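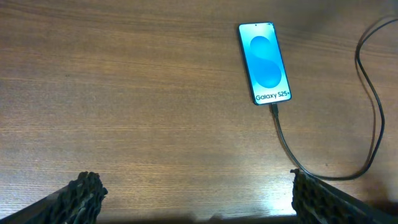 About Altinus

Altinus is a small company in Fidham. We collect examples of everyday hand work, from which robots can learn. Our customers are laboratories and makers of robots who have a learning system already, but do not have enough good material to teach it.

We started in one room above a bicycle shop, with one arm and a borrowed table. Today we have 5 work stations in the old printing house on Fontes Street, and a second, smaller site at Drermont, where we do mainly kitchen work.

How we work

Every example is made by a person. The operator guides the robot through the task from beginning to end, while the cameras and the joint sensors record. One such recording we call an episode. For a usual order we make 200 episodes of each task, and between them we change the position of the objects, the light and the surface of the table. A system which has seen a thing only in one place will look for it only in that place.

We like the tasks that other people find boring. To take hold of a charging plug, to move a phone without pulling its cable, to fold a cloth, to close a lid. Cables are the most difficult for us, for they never lie two times in the same way, and we are a little proud of our cable collection. It has now 3941 episodes, and it grows every month.

After the recording, a second person looks at each episode and writes what was done and whether it succeeded. Failed attempts we do not throw away. We mark them clearly and deliver them in a separate folder, as many customers ask for them.

Our operators

All our operators are employed by us and paid by the hour, not by the episode. We think that hurry can be seen in the data. A new operator practises for three weeks before the first recording is kept.

Working with us

The smallest order is 800 episodes, which can be divided between several tasks. You may send us your own objects, and we return them when the work is finished. Visitors are welcome in Fidham in the mornings, but please write to us first, so that a station is free to show you. In July the Drermont site is closed.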